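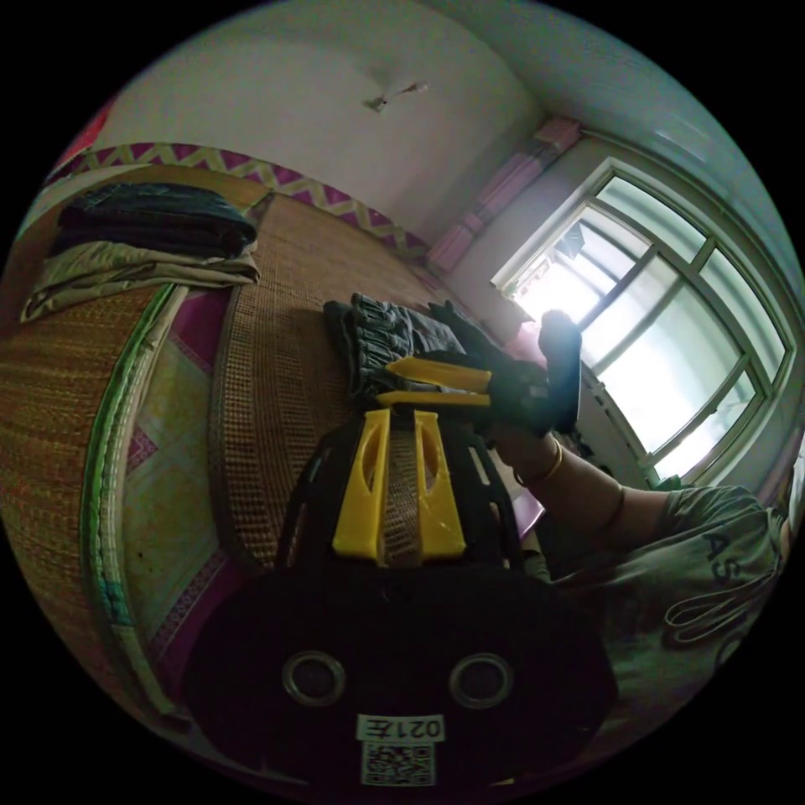 Mar 23, 2026
Pludlow, spectrograph bench and reduction notes

Aim for today: find out why the wavelength solution from the Lencho dome spectrograph drifts during the night, and decide whether the data taken since the last lamp change can be kept.

Background, so that it is in one place. Target is a K dwarf with a suspected outer planet. The inner planet is well known from transits. The outer one shows up only as a slow trend in the radial velocities, and the trend has the same sign as the drift we see in the sky lines. Until the two are separated there is no point in fitting an orbit.

Setup as found. Skuteck camera on the red arm, cooled, gain on the low setting. Exposure time 300 s on the star, lamp frame before and after each block. Slit at the narrow position. Plustar reduction run with the default settings except for cosmic ray rejection, which I loosened because it was eating the cores of the brighter lamp lines. This was noted in the old log but had not been carried over to the settings file. It has now.

Step 1. Bias and dark. Bias level is stable over the whole run. No structure in the stacked bias apart from the known bright column, which falls between orders and can be masked. Dark current is below the read noise for our exposure time. Nothing to do.

Step 2. Flats. The flats are less good. Dividing the evening flat by the morning flat leaves a gentle slope across the chip, higher on the blue side. A slope like that comes from the lamp warming up or from a real change in the illumination, and the two look the same in a single pair. Took a new series with the lamp left on throughout. The slope dies away over the series and does not come back. So it is the lamp. From now on: lamp on, wait, then start the flats. The wait goes into the observing script so that it does not depend on whoever is on shift.

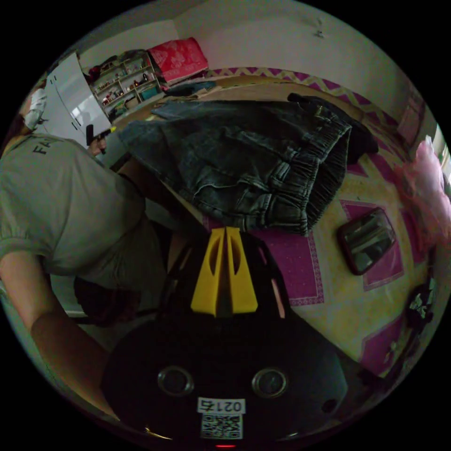
Step 3. Line positions. Of the lamp lines in the reference list, 82 are detected in the evening frames. Rejected the blended ones and the ones within a few pixels of the chip edge. Fitted each with a Gaussian and compared evening and morning centres. All lines move the same way. The shift is larger in the blue orders than in the red. A plain sideways movement of the camera would shift every line by the same amount in pixels, so a part of this has to be a change of scale or a slight rotation. Fitting offset, scale and rotation together, the rotation comes out consistent with zero. The scale term does not.

Correlated the scale term with the housekeeping data. Pressure: no correlation worth having. Dome temperature: weak. Temperature at the collimator mount: good, with a lag of one to two exposures. That lag is about what I would expect from the mass of the mount, but I have not modelled it and should not write it up as if I had.

Step 4. Does the drift explain the trend? Ran the velocities again in Plustar with a linear interpolation between the lamp frames on either side of each block, instead of the nearest frame. Scatter within each night goes down. The slow trend between nights gets smaller but stays. Repeated it leaving out the 14 spectra taken under cloud. The trend is unchanged within its error.

Also checked against the telluric lines, which have nothing to do with the lamp. They are too weak to correct with at this resolution, but as a test they are fine, and after interpolation they scatter about zero with no slope. I take that as support for some of the trend being in the star.

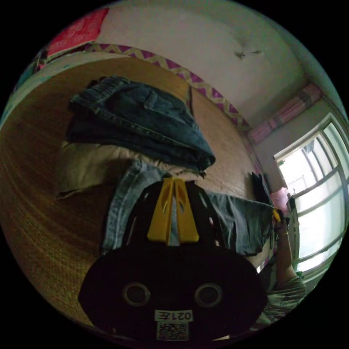 Step 5. Anchoring of the solution at the blue end. The lamp has plenty of usable lines in the red and very few in the blue, so the polynomial is well tied down on one side and close to free on the other. The light blue jeans in the photo make a serviceable sketch of it: stretched sideways, with a hand gripping the far right end. Let the hand be the red lamp lines. Any small error in the grip is carried along the whole length, and in our case there is nothing comparable at the left end to check it. Going from fourth order to third in the blue costs a little in the residuals and removes the wiggle past the last line. I will use third order there until we have a second lamp.

For the second lamp: Lencho has a spare in the cupboard under the control desk, type unknown, label unreadable. Need to take a spectrum of it before deciding anything. If it has lines in the gap, the calibration unit can take both, but the shutter wiring would need a change.

Problems and loose ends:

– The clock on the Skuteck control computer was 2 s behind the dome clock at the start of the run. Small for the barycentric correction at our precision, but corrected in the headers all the same. Original headers kept in the raw directory.

– Plustar writes the mid-exposure time without allowing for readout. Confirmed by comparing with the shutter log. Fixed locally, patch not yet sent upstream.

– One order near the middle of the chip gives velocities that disagree with its neighbours. Probably a bad line in the reference list. Masked for the present.

– The stellar activity indicator has not been looked at. A slow trend on this timescale could be a magnetic cycle as easily as a planet, and the calcium lines are in the orders with the worst wavelength solution, which is awkward. They only need fluxes, so it can be done.

Decision on the existing data: keep, with the interpolated solution and the lower order in the blue. Nights with only one usable lamp frame are to be flagged and left out of the orbit fit, though not deleted.

Next run is in May. Before then: insulation around the collimator mount, extra temperature sensor on the camera side, spectrum of the spare lamp. Reduced files are in the shared area under Pludlow, red arm, second pass. First pass files should not be used.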